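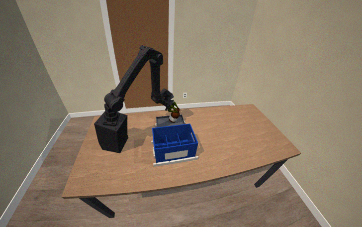

A reader called Taltell wrote in to say I'm too hard on simulation, and that 162 wins is 162 wins wherever they happen. Fair enough, but wins at what?

The Cesosmont write-up has the arm putting a potted plant into a divided crate, over and over, in a rendered room. Then the same policy goes onto a real arm for 30 trials and manages 4. The abstract leads with the first number – the second is in an appendix.

I don't mind a bad result. I do mind the word "transfer" in the title. If the colour of a real table or a bit of glare can sink it, I'd like to see that tested on purpose. Pralex say more real trials are coming in June. I'll read the appendix first.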